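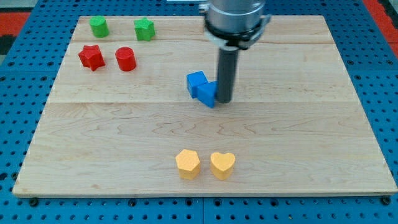 Can a Machine Put Things Away Yet?

Posted 01/06/2020 by Bernadette Millet

Print this page | E-mail this page

Readers of this blog frequently ask when a robot will be able to clear a kitchen table or tidy a workbench. My position has not changed since September: certain parts of the work are within reach, and the chore as a whole is not.

Pushing small objects across a flat board is a fair place to begin the discussion. A blue cube and a blue triangular block lie side by side, and the arm has a single gray rod with which to move them. It has no fingers. The green, red and yellow pieces must be left alone or steered around, and a star does not slide in the same manner as a cylinder.

At Perron, where I advised on packing lines, the Curkex sorting cell was given 2,620 parts over one trial and placed 1,126 of them without assistance. The remainder required a person. Management considered the result poor. I considered it respectable — the parts had been tipped in at random, and the cell had been set up in six days.

A household is less forgiving. Beststead, which lets furnished apartments, asked me whether such equipment could reset a dining room between tenants. I advised against it. A dining room contains cloth, glass and cutlery, and few of these tolerate being pushed.

I would recommend that buyers request results on their own items, over no fewer than 100 attempts, with every failure recorded. Neledari has agreed to supply figures on those terms, and I shall publish them when they arrive.

Print this page | E-mail this page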